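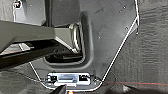 Unit 6: From wrist view to motion command

Last time we covered the joint controller and left the camera out of it. In this unit we close the loop with the wrist camera. Read the section on frames again if the difference between the camera frame and the tool frame is still unclear. Every bug in last November's lab reports came down to mixing them up.

## 6.1 What the policy receives

At each step the policy gets three inputs:

- the latest wrist image
- the joint positions
- the gripper opening

It returns a short chunk of target poses. The controller interpolates between them and sends commands to the arm. In our setup the image must be no more than 100 ms old when inference starts. The Pulport logger stamps each image on arrival, so check the `recv_time` field and drop anything older.

## 6.2 Close views of rigid parts

When the finger tip is near a latch plate on a dark molded panel, most of the image is one flat gray. Feature matching does badly on that kind of surface. The useful signal is in the edges: the thin white outline, the rim of the recess, the two openings at the ends of the plate. Shiny metal is a poor choice for a landmark, as its highlights shift when the wrist turns.

For the exercise, use edge-based tracking and set the minimum edge length to 80 pixels. Shorter edges on carpet texture will swamp the tracker.

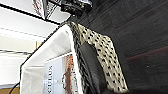

*Notes by Nyokabi Mohamedi. Lab section: Jaanus Strazds*

## 6.3 Soft things and clutter

A fabric bin has no fixed shape. Its black rim gives a strong line, but the line bends when the fabric does, so don't fit a rigid model to it. Spotted cloth hanging over the rim makes it harder. The segmenter tends to break the print into many small regions, and where the cloth bunches up, the rim and the print can merge into one.

Two fixes to try, in this order:

1. Merge regions by texture before computing any grasp candidates.
2. Reject a candidate if its mask touches both the rim and the contents.

Dark glossy objects need their own check. The lower part can fade into shadow and the mask stops short, which puts the grasp center too high. Compare the mask at two exposure settings before you trust it.

Do not use text on a cover as a cue. Large lettering is often blurred at this range.

## 6.4 Lab task

Run the Skurkura planner on the 2000 recorded steps in the shared folder. Report the share of steps rejected by each rule, then plot tracking error against image age. Hand in the plot and your config file. Questions about the planner build go to Loubna Nasr.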